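The sewing studio at Endlow is up one flight of stairs, over a shop that sells lamps, and by the time I got to the top I had already forgotten my first question. It didn't matter. The woman who runs the place (she asked me to leave her name out and just call the business Udo, like everyone else does) was talking before I sat down.

"Felt is where I start everybody," she said. "It doesn't fray. You cut it and you're done, you can go home!"

She makes banners, mostly. School banners, shop banners, long strings of pennants for street parties. Last October she sewed 474 pennants for the Villanueva market and swore she would never take an order that size again, and then she took one for 3000. I asked how that went. She laughed for a good while and poured more coffee.

What I really wanted to know was how she gets her points so sharp, because mine always come out looking chewed. She says it's the surface as much as the scissors. She used to cut on an old door laid over two trestles, and every groove in it showed up in her edges. Now she likes something slick and hard, so the piece lies flat and she can slide it around with a fingertip.

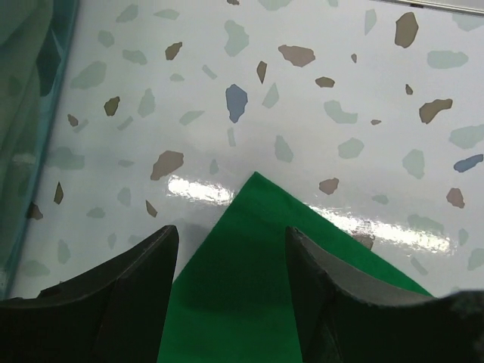

Udo's view is that green is the hardest color to buy. Every supplier has a different idea of it, she told me, and two bolts with the same label can look like strangers once they're hanging side by side in the sun. So she orders all her green for a job at once, and keeps the leftovers in a drawer marked Grudgate, after the first customer who sent a banner back.

"They were right, too," she said. "One end was lime. I was so mad, and they were right."

I asked what a beginner should buy. Good shears, she said, 20 dollars' worth of felt, and a piece of chalk — and don't let anyone in the house cut paper with the shears. She's on her third pair. The first two went to wrapping paper.

We got off the subject a few times after that (her knees, the lamp shop, whether pom-poms are coming back). She thinks they are. I said I hoped not, and she went and got a bag of them from under the ironing board to change my mind. I took 3 home with me.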